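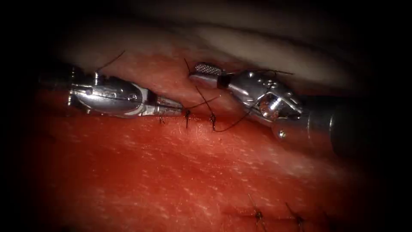

4.3 Failure Analysis: Loss of Thread Tension

The most serious fault recorded during the Clatstead trials was an undetected loss of tension in the suture thread. Of the 262 stitches attempted under the Tetent controller, 20 were stopped by the safety monitor, and 11 of these stops were traced to the same cause. Thread held by one instrument went slack during the handover, and the controller continued to plan as though it were taut.

The controller does not measure tension directly. It estimates tension from motor current at the wrist joints, and the estimate is refreshed every 100 milliseconds. When a grasper closes on a loop of thread, friction at the jaw produces a current close to that of a thread under load. The monitor accepted this reading as valid. In each of the 11 cases the driver then began its pull along the planned path, and the stop was triggered only when the position error passed the fixed limit.
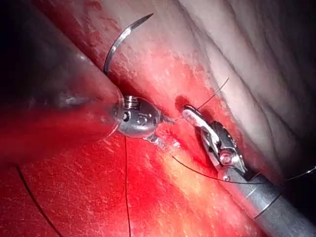 The handover is the step most exposed to this error. The two instruments work across a narrow gap, and several lengths of thread may lie over the tissue at one time (Figure 4). The thread tracker, taken without change from the earlier Urnthorpe system, assigns a single label to strands that cross or pass beneath a shaft. A free tail may therefore be read as the working strand, and the planner has no second source of information with which to correct the mistake.

Figure 4. Needle driver and grasper on opposite sides of a puncture, with the curved needle raised above the tissue and several dark strands of suture in view.

The fault log was reviewed separately by Siu-ming Lau and Hiu-tung Fang, who agreed on the cause of every stop. Both reviewers noted that the position limit was never intended to serve as a tension check. It acted late, after the instrument had already begun to move.

Two changes were made before testing resumed in September. The controller now performs a short test pull after each handover and holds all motion if the strand does not move as predicted. The tracker also reports a confidence value for each strand — a low value returns control to the operator. The effect of these changes on stitch time is reported in Section 4.4.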